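Janaka Patwary
20 July 2022

Thread on estimating kidney function when the patient's muscle mass is far from average. Mostly for residents rotating through our clinic at Itinthorpe, but the lab people may want posts 6 to 9.
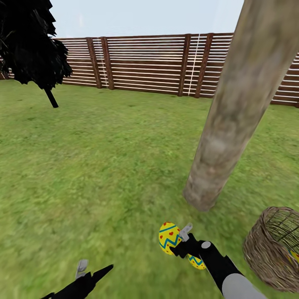

Lawn and slatted fence, computer rendering.

1/ Creatinine comes from muscle. The eGFR equation knows age, sex and the serum value. It does not know that your patient had a leg amputated or lifts weights five days a week. Same creatinine, very different kidneys.

2/ Low muscle mass: creatinine is low, eGFR reads high. You then dose a renally cleared drug for kidneys the patient does not have. I see this most in long hospital stays and advanced liver disease.

3/ High muscle mass is the reverse. Creatinine up, eGFR down, and a healthy person gets referred to us with a stage 3 label. Check the urine albumin before you send the letter.

4/ Cooked meat raises serum creatinine for several hours. So does creatine powder. Ask about both. Trimethoprim and cimetidine block tubular secretion and push the number up with no change in filtration.

5/ Cystatin C gets you away from most of the muscle problem. It has its own: steroids, thyroid disease, obesity, smoking and inflammation all move it. Order it with creatinine and use the combined equation. If the two single-marker estimates are far apart, write down why you think so.

6/ Our numbers. In June we finished going through 3,933 paired samples from the Surix database, creatinine and cystatin C from the same draw. After exclusions (dialysis, transplant, AKI in the prior month, missing height or weight) 900 were left for analysis.

7/ That is a large drop. Most of it was missing height. Heights are typed into a free text box at two of the sites and the export does not carry it over. Pellegrini has the scripts and is working on recovering them.

8/ We flagged any pair where the two estimates differed by more than 20 percent. Flagged pairs clustered in inpatients, as expected. I will not post a rate until the heights are back - the missing ones are mostly inpatients too, so the current figure would be wrong in a known direction.

9/ For the lab: please keep reporting the creatinine method with the result. Jaffe and enzymatic values were mixed in the older records, and bilirubin interferes with Jaffe. We had to split the Burkier site by analyzer date to sort it out.

10/ Timed urine collection still has a place. Small patient, narrow drug, odd body composition. The usual failure is an incomplete collection. Look at total creatinine excretion per kg before you believe the clearance.

11/ Also, none of these equations work when creatinine is moving. If it went from 0.9 to 2 overnight, the eGFR printed next to it is meaningless. Dose as if filtration is very low and repeat the labs.

12/ Drug dosing: de-index for body surface area in very large or very small patients. Multiply by BSA, divide by 1.73. Some labels still use Cockcroft-Gault, so read the label.

13/ Slides are on the clinic shared drive under "eGFR teaching". Corrections welcome in replies, with a citation please.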